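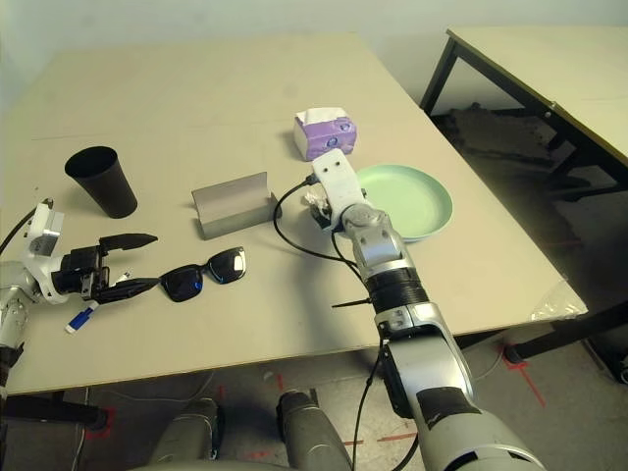
Last edited Sat 14 February

1/ Notes on descaling an electric kettle in a hard water town. Posting as a thread so I can stop typing it out in replies. Applies to Astville and anywhere else on the Dallitz bore supply.

2/ The white crust is mostly calcium carbonate. It comes out of the water when the water is heated. Boiling doesn't remove hardness from the kettle, it moves it onto the element and the walls.

3/ Citric acid is my default. Cheap, no smell, sold in the baking aisle. Two level tablespoons to a litre of cold water. Stir until dissolved.

4/ Heat it to a simmer, switch off, leave it. Don't hold it at a rolling boil. A strong citric solution kept very hot can form calcium citrate, which is harder to shift than what you started with.

5/ Leave for 20 minutes. Fizzing means it's still working. When the fizzing stops and there's still crust, the acid is spent. Tip it out and mix fresh.

6/ White vinegar works, one part to one part water. Slower, and the plastic lid will smell of it for days. Dolores Achterberg asked about the cleaning-strength kind. Same acid, more of it, so dilute further.

7/ Rinse twice, boil a full kettle, throw that out. If the next cup tastes sour, boil and throw out another.

8/ Do not scrub the base with steel wool. Scratches give the next layer something to grip. A soft bottle brush is enough after a soak.

9/ Spout filters: pull the mesh out and soak it in a mug of the same solution. Most of the flakes that end up in your tea are caught there first.

10/ Never mix any acid with bleach. It gives off chlorine gas. Rinse the sink as well if you've had bleach in it.

11/ How often: I do mine on the first of the month. Szabolcs Illés is on tank water and did his once last year, in July. Both are fine. Go by the colour of the base.

12/ Correction to post 3: an earlier version said teaspoons. Tablespoons. Thanks Anika Baptiste.

13/ Aluminium kettles: check the manual before using either acid. Same for anything enamelled with a chip in it. Coffee machines are a separate thread, still in drafts.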